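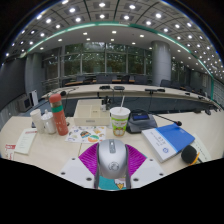 How to Prepare a Gripper Demonstration for Visitors

Print this page | E-mail to a friend
Reading time: 4 minutes

These notes come from our open day in December, when we showed the hand-held gripper in the conference room.

1. Choose the objects the evening before. Bottles, a paper cup and a small box are good for beginning. Put a flat thing also, for example a book - visitors always ask for it.

2. Hold the gripper low over the desk and point it forward. Let the guests see both fingers before you close them.

3. Speak into the desk microphone first, then move. Doing both together is difficult, as Hina Mughal learned with us.

4. Give the tool to a visitor for one or two grasps. Groups of 12 were comfortable, bigger ones could not see.

5. Check the screws of the finger plates between groups.

Cletus Boateng keeps the list of objects, please ask him for a copy.

Contact | Copyright Iltent 2022 | Back to top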